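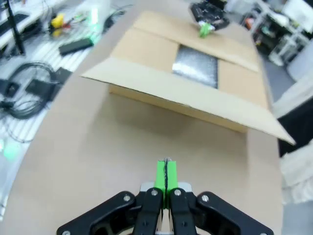 Workplace Projects > Progress reports

Telteo packing cell, Cestport site: second progress report

This report covers April. The work is funded under the Pelus small automation grant and takes place in the returns and repacking area at Cestport.

Status. The arm now does the first stage of repacking, which is placing items into lined cardboard boxes that already stand open. Closing, taping and labelling are still done by hand. The gripper is a two-finger type with green fingertip pads, and a wrist camera is used to find the box opening. Box flaps remain the main cause of stops. A flap that leans over the opening is read as a closed box, and the arm waits for an operator to clear it.

Trial results. In the reporting period the cell was given 500 items. Of these, 41 needed an operator to step in, mostly for flaps and for linings that had been pushed up above the rim. Two items were dropped. Neither was damaged.

Effect on staff. No posts have been removed. Two packers have moved from filling boxes to checking returned goods and attending the cell. Both report less reaching and lifting, but also more standing and more broken-up work, as a stop can come at any point in a check. The stop signal was a buzzer and is now a lamp, at their request. Packers on the late shift have not been trained and the cell is switched off when they start. They have asked for the same training and the same pay supplement as the day shift. The supplement is still with the site manager.

Spending. Within budget. The invoice from Vávra for replacement fingertip pads has been received and will appear in the next claim.

Next period. Late shift training, a fixed guide to hold the front flap down, and a repeat of the trial with mixed box sizes.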